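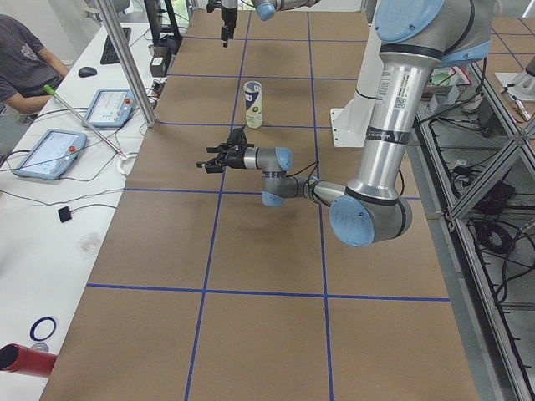
Workshop tips: recording examples on a taped table

Cover the table with kraft paper and pull it flat before you tape. Painter's tape in blue is easy to see against the brown and comes up again without tearing much.

Lay out the cells first, then pick the object. We record 50 examples per object and move the start position every 6, so the system doesn't learn one spot on the table.

Keep the pendants on the side desk with the stop buttons facing the operator. Run their cables over the desk and never across the paper.

Label failed grasps as failed and keep them. Dace Jaunzems threw out 40 of them in September and had to record them again.

Objects for the grid

Start with something tall that stands by itself. A tennis ball can works well. Take the lid off if the task is to reach the ball, and write "open" in the log.
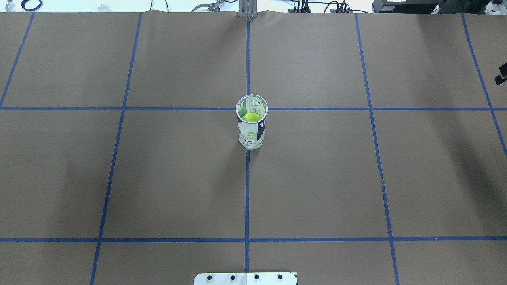

Between sessions

Replace any tape that has lifted. Copy the recordings to the Brinel drive and check that the last file plays. Stop after 60 minutes and change operators.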